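Printed wrist adapter keeps creeping loose – tips for two-arm setup?

Posted in Home Builds and Shared Workshops

Genditz
17 June 2021

Hi all, first post after reading here for ages. I've been building a two-arm setup in our shared workshop, with a black multi-finger hand on the end of each arm. The arms came second-hand and the bolt pattern doesn't match the hands, so I drew up my own adapter and printed it in bright green (it was the only full spool I had left).

It mostly works. My test job is picking up a drink can and a plastic cup from a foam mat, over and over, and for the first while the left hand lines up nicely. Then the whole hand starts to sit a few degrees off around the wrist, and the thumb arrives at the can before the fingers do. After that it's anyone's guess. 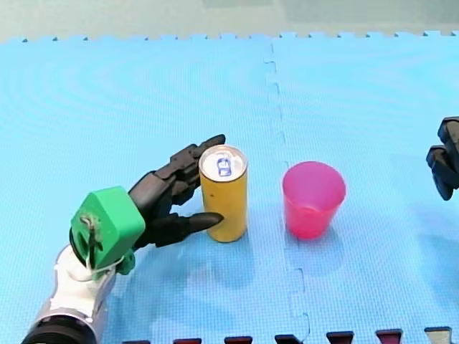
I've retightened the bolts 3 times now and it always comes back. The print is PLA with a fairly light infill, and the bolts go straight into the plastic. I also can't work out a tidy way to run the hand cable past the wrist joint without it tugging when the arm rolls. Do I need to get an adapter machined, or can I save the printed one? I'd rather not spend real money on it, the arms cleaned me out.

Flivel

You can save it, I reckon. PLA creeps under a tight bolt, even at room temperature, so every time you nip it up you're squashing the plastic a bit more and the clamping force goes away again. I had the same trouble back in February with a gripper mount on my own bench arm.

What fixed mine was brass heat-set inserts on the hand side, and metal sleeves through the bolt holes on the arm side, cut a hair shorter than the flange is thick – the sleeve takes most of the load and the plastic can't crush any further. Then add two dowel pins between the adapter and the flange. Bolts are good at clamping and pretty poor at stopping twist, and twist is what you've got. Reprint it in PETG or ASA if you can, with 7 walls. Mine has done 1,940 picks since and I haven't touched it with a spanner.

For the cable, leave a loose loop across the joint and anchor it on both sides, never on the moving bit alone. Roll the arm to both ends of its travel by hand, power off, before you trim anything.

Martens

just get it machined mate, plastic has no business on a wrist

Gunidex

Agree with Flivel on the pins. Before you reprint, though, check it really is the adapter. Draw a line in paint marker across the adapter and the arm flange, and another across the adapter and the hand, then run it until it drifts. If both lines still match up, your problem is in the joint zero and no amount of brass will help. Mine went at pick 481 and it was a slipping coupler inside the arm – I'd reprinted the mount twice by then and was not in a good mood.

Also try slowing down the last bit of the approach. If the thumb bumps the can early, all that side load goes straight into the wrist.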